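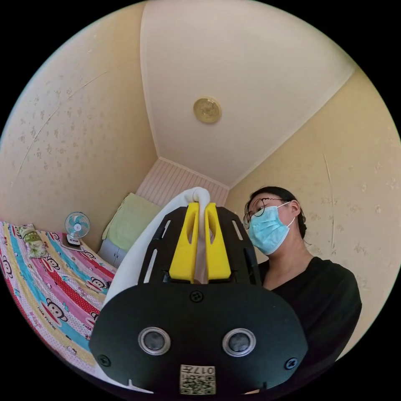 Shamim Talpur – Apontamentos de apoio, Psicologia do Sono, aula 14

Higiene do sono: o que se pode mesmo afirmar

Quase todas as listas de conselhos para dormir melhor repetem as mesmas regras, e poucas dizem de onde vieram. Pinte o quarto de cor clara, não leia na cama, deite-se sempre à mesma hora. Algumas têm fundamento. Outras são hábito de revista.

O inquérito Testska, que lemos para hoje, é um bom caso. Teve 363 participantes, todos voluntários, e perguntava-lhes como tinham dormido no mês anterior. Quem se lembra disso com rigor? Os autores falam de «efeito» da cor das paredes, mas não houve grupo de controlo – há uma correlação fraca e um gráfico com o eixo cortado.

O horário regular resiste melhor à crítica. Mesmo assim, desconfiem de quem promete uns 20 minutos extra de sono por noite.

Para a próxima aula: ler o capítulo 2 de Kieran Horgan e assinalar duas afirmações causais sem prova. Entregar por escrito, uma página no máximo.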